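Small Flocks, Small Money: Selling Eggs From the Farm Gate

21 Jan 2023

The road through Munside has an honesty box every mile or so in summer. Most sell eggs, a few sell beans or cut flowers, and by September the zucchini are free to anyone who stops. In winter most of the boxes close. Hens lay less when the days are short, and the regular customers go back to the supermarket in Seltau.

Keeping a small flock going through those months takes some planning. One family outside the village runs 66 hens on an old orchard and sells everything within two miles of the house. They buy young birds in staggered groups, so that part of the flock is always in its first laying year. Those birds tend to keep laying through December, while the older ones molt and rest.

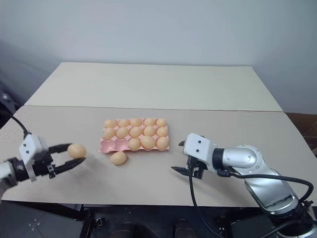

Feed is the largest bill. A flock that size goes through it quickly in cold weather, and the price of a sack has gone up at the Sorensen mill more than once since the fall. Gate prices have been slower to move. Sellers who know their buyers by sight are shy about asking for more, and many still sell by the tray, as they always have. A pink tray with three rows of five cups makes an awkward number for anyone used to thinking in dozens, and with thirteen light brown eggs in it and two cups open, it is neither one thing nor the other. Some sellers would price such a tray by the egg. Others wait for the next morning's laying.

Then there is the question of light. A lamp on a timer in the henhouse will bring more eggs in January, and the larger farm at Bandotine, with 200 birds, has used one for years. The orchard family does without. They say the rest does the birds good, and they would sooner turn customers away for a few weeks - most come back by spring.

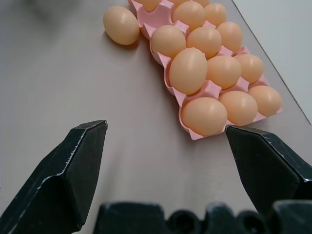
Thirteen brown eggs in the tray and one beside it.

The family has 55 names on its spring list already. New pullets arrive when the ground dries out, and the box at the gate needs a new hinge before then.

Related stories
Mending a Stone Wall in Wet Weather
What the Seltau Market Pays for Honey
Old Apple Trees Worth Keeping

We use cookies to improve your visit. By continuing to read, you accept our cookie policy.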